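4.3 What the wooden toy literature can and cannot support

The claim that plain wooden toys are better for young children than plastic ones is repeated so often that few papers bother to cite anything for it. When they do, the trail usually leads back to the Esteves survey, in which 209 parents were asked which of their child's toys "held attention best." Parents who had bought wooden toys tended to name wooden toys. We are reluctant to call this a finding about wood. A parent who has paid more for a slotted box than for its plastic equivalent has some interest in seeing it used, and the survey did not ask about price, about gifts, or about how long the toy had been in the house.

Vasilakis and Vieira tried to get around the problem by having parents keep diaries. Their entries are richer, and the authors deserve credit for publishing the blank ones along with the rest. But the diaries were kept in January, shortly after the holidays in most of the participating homes, and new toys are played with because they are new. Of the 100 families enrolled, the paper reports full diaries for "most," a word we would have liked to see replaced by a number. The reported gain in attention is largest in the first week and shrinks after that. The discussion section treats the first week as the main result and moves the rest to an appendix.
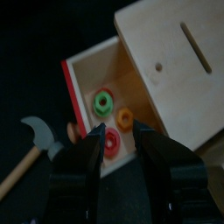

Ngọc Giáp, in comments on an earlier draft of this section, thought we were being unfair to the diary work: a novelty effect would apply to plastic toys as well, and the difference between the two groups should survive it. This would be right if the two groups had received equally new toys. The methods section says only that families "selected a toy already available to the child or recently purchased," and we could not obtain a breakdown. Until one exists, we leave the objection and our answer side by side.

A second line of argument concerns posting and sorting toys in particular. The idea is that fitting a piece to an opening trains spatial reasoning, and that this shows up later in school mathematics. The first half is plausible. The second half depends heavily on the Drallero follow-up, which compared children at age 2 and again at school entry. Children who were good with such toys early on were somewhat better at block design later. So, presumably, were children who slept well, or whose parents had time to sit on the floor with them. Ziółkowski makes the same point in a short reply that has been cited far less often than the study it answers.
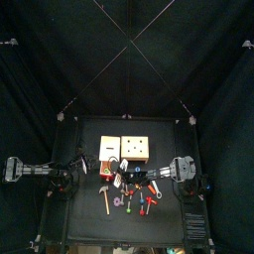 Figure 1. Black tabletop inside a dark, fabric-lined enclosure.

Laboratory work ought to settle some of this, and so far has not. Plain surroundings and controlled lighting remove the siblings, the television and the snack, and they also remove most of what makes play at home worth studying. Ferreira's lab comparison found no difference between materials on any measure she had planned in advance. One unplanned measure, the time a child took to return to a toy after looking away, did favor wood, and that is the result quoted in the Gekus and Sosus catalogs. We do not think Ferreira can be blamed for this. Her own abstract calls the result exploratory.

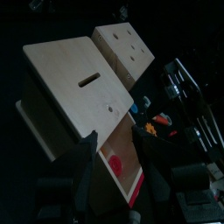
Figure 2. Pale wooden box with a slot and a small round hole in the top panel.

There is also the question of what "wooden" stands for. Across the studies reviewed here it is variously a material, a price bracket, a lack of batteries, and a general style of parenting. A toy with no lights or sounds may well lead to more talk between parent and child, and we find that evidence a little stronger than the rest, but a silent plastic box would serve just as well as a test of it. Only the Ferreira study included one. A Sosus brochure goes further and refers to 4000 hours of observed play, with no protocol, no age range and no author listed. We wrote to ask for these details and had received no reply when this section was finished. The figure is left out of Table 3.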